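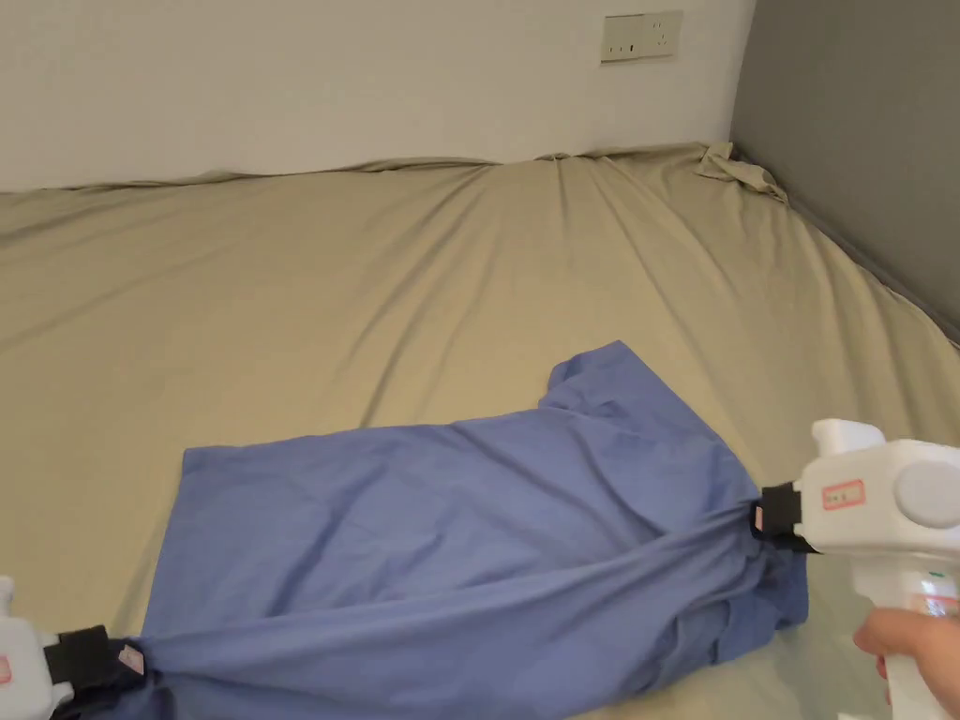

Both grippers on the blue cloth, pulled tight across the bed.

20 Jan 2019

Sunday session, bedroom again. I wanted to get the two finger sets compared on cloth before Jolien needs the table back at Gadau, and a bed turns out softer and meaner than any table (the sheet comes up with the garment if you pinch too low!). Luuk lent me the Ferka pads, which are wider, and I kept our own Druvdale ones for the other half of the runs.

First impression: the Ferkas are lovely on a single edge and pretty clumsy on a bunched one. You close on what you think is one layer and you've got three. The Druvdales find the edge faster, but my thumb was sore after the first batch because the trigger spring is so stiff.
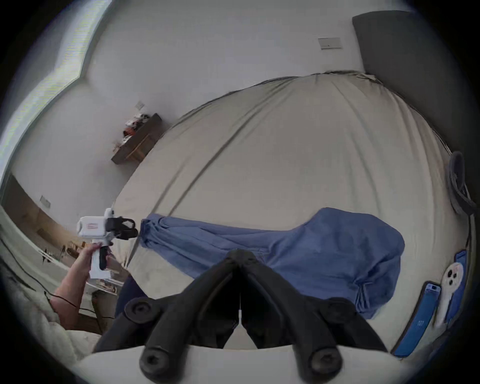 I also tried swapping hands halfway, left for right, and the difference was bigger than I'd like. My left hand creeps forward when I pull, so the cloth goes slack in the middle and I have to re-grip. Godelieve says she gets the same thing and just slows down. I'm going to ask Lotte to do a set cold, with no practice, and see if it's the tool or me.

Logging was fine at 100 Hz. I tried 400 for a while and the files got silly, so back to 100 it goes. Roughly 2 GB for the afternoon, all on the Pinheiro drive under "bedcloth".

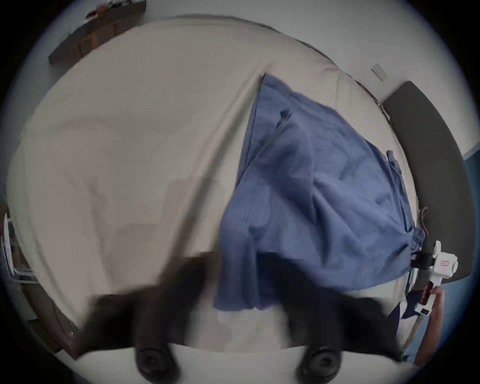 Pinching the bunched right edge, wrinkles still in.

To do: softer spring for the trigger (Ningsih has a bag of them from October), repeat the bunched-edge runs with the narrow pads, and bring a thicker cloth. Also tape for the cables, I keep forgetting it.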